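Print this page | E-mail this page

Sorkero Front-Loading Washer, Shared Laundry Model
Posted 20 Mar 2023 by Sorkero Product Desk

The Sorkero is a front-loading washer for dorms, office buildings and other shared laundry rooms. It has a large round door with a chrome ring and dark tinted glass. Machines can stand side by side, and each one can carry its own number label. 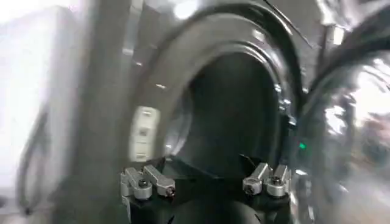 The door opens to the left and the catch is on the right. Replacement door seals are sold singly or in packs of 4. Order by the part number on your invoice.

Allow 3 inches behind the cabinet for hoses. The power cord is 43 inches long, and longer cords are available from Gridine dealers.

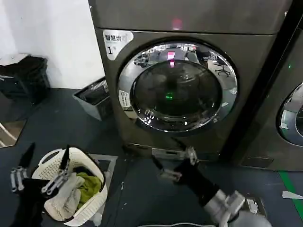 Clean the filter once a month. Put a shallow tray on the floor first, turn the cap slowly and let the water drain. Wipe the door glass and the seal with a damp cloth. Do not use bleach on the ring.

Delivery and hookup are handled by Marquez in most areas. Old machines can be taken away for $38 each.

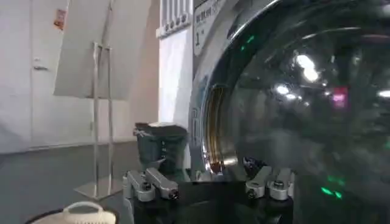 The Prorico stacking kit does not fit this model. A new kit is due in September.

This site uses cookies. By continuing to browse, you accept our cookie policy.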